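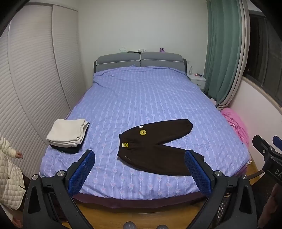

ラベンダーブルーに白いストライプと小さなピンクの花柄。ダブルサイズのシーツです。

Kididlow ダブル用ベッドシーツ 花とストライプ(品番 473)

寝室が小さめで、ベッドを置いたらもうほとんどいっぱい、というお宅は多いと思います。わたしの家もまさにそうで、そうなると部屋の印象はシーツの色でほとんど決まってしまうんですよね。白い壁や白いワードローブに合わせるなら何色がいいかしら、と店のみんなであれこれ広げてみて、いちばん長く話題に残ったのがこのラベンダーがかった青でした。グレーのヘッドボードともけんかをせず、細い白のたてストライプのあいだにピンクの小花が並んでいるので、寒々しくならないのがうれしいところです。

それから、ベッドの上で洗濯物をたたむ方(わたしもです!)にもおすすめしたい一枚です。こげ茶のズボンのような濃い色の服を広げても形が見やすく、クリーム色の服を重ねて置いてもちゃんと映えます。裾にゴムの入ったズボンは、まず平らに広げて左右の脚をそろえ、それから半分に折ると、引き出しの中でもかさばりません。たたみ終わったら、枕元に寄ったしわを手のひらで足元のほうへすっとのばしてあげてください。

お洗濯はネットに入れて、色の濃いものとは分けてどうぞ。干すときに四隅を軽く引っぱっておくと、アイロンなしでも気持ちよく使えると、スタッフの岡部幸子(Sachiko Okabe)も申しております。毎年4月ごろ、毛布をしまう時期にお求めになる方が多く、今季のご用意は86枚です。

サイズ:ダブル
色柄:ラベンダーブルー、白ストライプ、ピンク小花
取り扱い:Orside 寝具売り場
お問い合わせ:担当 Yae Oda(午前10時から午後5時まで)

※ヘッドボード、衣類は商品に含まれません。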